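**Which side of a whiteboard panel do I use for a tabletop map?**

Sem Van Leeuwen

I'm mad keen to start a big hand-drawn map for our adventure game (the kingdom of Skadska, with the port of Staltley in one corner!) and want to draw on a wipe-clean board laid flat on the table. Does marker ghost badly if a map stays on for 8 weeks? And is there a nice way to do hexes?

---

Ludger Mühlbauer

Oh, you'll love this, I've run a whole campaign that way! Yes, it does ghost, red worst of all. Draw the coastlines and hexes in wet-erase pen and keep dry-erase for anything that moves, such as armies, weather and rumours. Wet-erase stays put when a sleeve drags over it, and a damp cloth shifts it at the end. 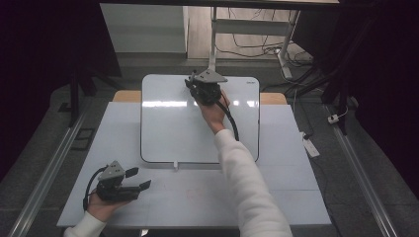
*White board with rounded corners and a thin rim, flat on a white tabletop.*

For hexes, cut one card template with 65 mm sides and trace round it, starting from the middle and working out. Mine started at the edge and the desert of Sokar ended up squashed into a sliver. Photograph the map after every session too!

---

Soler

just use paper. i get 1000 sheets cheap and tape them together, never lost a map yet. no idea about the ghosting sorry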